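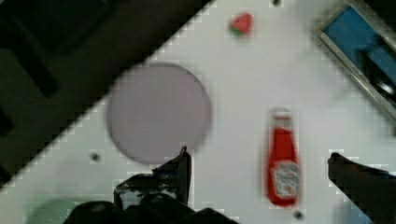
Chapter 4
What Will It Cost You After You've Bought It?

Print this chapter | E-mail to a colleague | 14 shares | 3 comments

I bought my first robot arm on the strength of its price tag, and I've been paying for that ever since. The arm was the easy bit. I had a quote, I had a signature, I had a box on a pallet, and I thought I was done! Then came the table, the spare fingers, the cables, and all the little things you want a robot to pick up. Take a ketchup bottle and a toy slice of watermelon. They cost next to nothing, and they'll teach you more about the gripper you need than the glossy brochure will, as one is tall and wide at the bottom and the other is a wee wedge that sits low on the table. If your fingers have to cope with both, write that down before you ring a supplier, not afterwards.

So this chapter is about budgets (sorry). I'll try to keep it painless. We'll follow one purchase all the way through, for a small workshop at Mirnwood that wanted a single arm for kitchen-type handling jobs, and I'll show you the sums we did and the ones we should have done.

4.1 The bits around the arm

I like to split a plan into the arm, the surface, the props and the people. Mirnwood's surface came to £2195 with fitting, and I remember thinking that was a lot for a table. Looking back I'd have spent more. The props, by contrast, came to £81 for the lot: plate, colander, mug, cups, toy fruit, and so on. It's tempting to leave a sum like that out altogether. Please don't! Props go missing, they crack, and six months later you can't get the same ones, so buy two sets on day one and put the second in a cupboard.

Then there's the awkward middle ground, things like a toaster oven. Is it a prop or is it equipment? It takes up a good chunk of the table, the arm has to reach round it, and once it's there everything else gets planned to suit. I now put anything that size on the equipment list, with its own line and its own floor plan sketch.

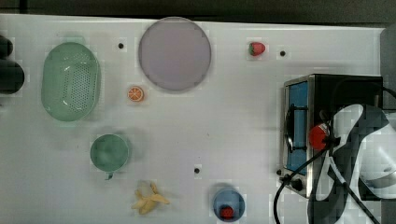

Clémence Hoarau disagreed with me on this when she read the draft, and said that a line of its own only makes sense if somebody is going to check it each quarter; otherwise you've made the sheet longer and learnt nothing. She'd lump the lot under "workspace" and keep a bigger reserve. I still prefer my way, but hers is quicker, and for a first purchase quick might be what you need.

4.2 Spares and cables

We had two quotes for the yearly spares pack. Breltolach wanted £337 and Geltar wanted £98, and of course we went for Geltar. What I hadn't spotted was that the cheaper pack had no cables in it. A cable that loops down the outside of an arm gets bent every time the arm folds, so it belongs on your spares list from the start. Read the contents page of any pack out loud, line by line, with the person who'll be doing the repairs sitting next to you.

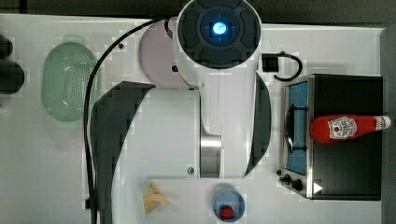 Cheng, in the comments on the online edition, wrote that we'd missed delivery time: "A cheap pack that takes five weeks to arrive is a dear pack. Put the waiting in the budget as well." Fair point, and I've added a column for it to the worksheet at the end of the chapter. Fill it in with weeks first and turn it into money later, once you know what an idle week costs you.

Before you go on to 4.3, dig out the last equipment quote you were sent and mark every item that would have to be bought again within a year. We'll use your marks in the next section.

Print this chapter | E-mail to a colleague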